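Setting Your Work Area and Home Pose
Toltum Robotics Club, build notes, part 5

By now both arms should be bolted on, powered and answering to their names. If one of them isn't, go back to part 4 and look at the connector you were sure you'd pushed in.

Start with the tape. Mark a rectangle on the table with thin blue tape, far edge parallel to the back of the table. Parallel means measured. Last year's Kerr team eyeballed theirs, and their robot spent May placing blocks very accurately in the wrong spot.

Next, bring the arms up one at a time. Left first, at the slowest speed, with somebody's hand on the stop button and not on their phone. Lay the hand over the table palm down with the fingers slightly open, then do the right.

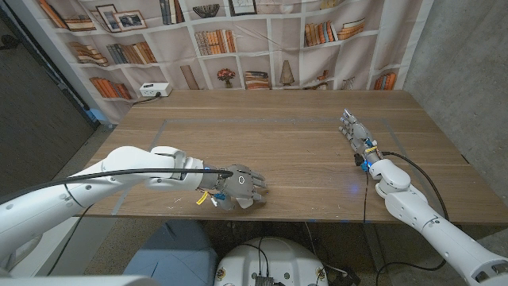
Check your cables before you save anything. Each one needs enough slack to let the wrist turn all the way, and not so much that it can hook a finger. Ruairi Shearer wrote our cable rule after an incident with a mug: move the joint through its full range by hand, power off, and watch the cable the whole time.

Once you're happy, save the pose as "home" in Dronik. Please don't name it "home2" or "home_final_REAL". We have 16 of those already.

Now run the home routine 5 times in a row. If the fingertips land in the same place each time, go on to part 6. If they drift, re-zero the shoulder and start over. The Grarkix team logged 1,367 homing runs before their first match and still forgot to charge the laptop, so pack the charger too.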